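Home | News | Guides | Contact

Check your opening hours before the spring

21 Jan 2021

Many small firms changed their hours last year and then changed them again. The website was often updated, but the other places where customers look were left alone. We looked at 64 member listings in Drurkport and found that 25 of them showed different hours in different places.

A customer who finds a locked door at a time when the listing says "open" will probably not try again. They may also leave a poor review, and that stays up long after the hours have been put right.

Start with your own website. Check the contact page, the footer and any old notices on the front page. Then search for your business by name on a phone and go through the first page of results. Write down every site that shows your hours, phone number or address, and note which ones you can log in to.

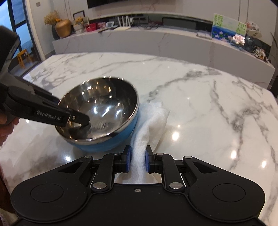

Steel bowl and white towel on a marble table.

Directories copy from one another, so an old phone number can come back after you have removed it. If you use Wuvent to manage your listings, the "Compare" tab shows which entries do not match. Members on the basic plan can do the same job with a spreadsheet – it takes longer, but it only has to be done in full once.

Pay attention to how the name is written. Pereyra, the kitchen shop, was listed under three versions of its name, and its reviews were split between them. The shop asked for the entries to be merged in September. The main listing was viewed 1,445 times in the month after that, compared with 801 the month before.

Bank holidays need to be entered separately on most sites. Put in Easter now if you know your plans. If you don't, add a line asking customers to ring first.

Zanero members can download the listings checklist from the members' area. Send questions about claiming an entry to the office by email and we will reply within two working days.

Filed under: Local search, Listings

© Zanero | Contact us | Back to top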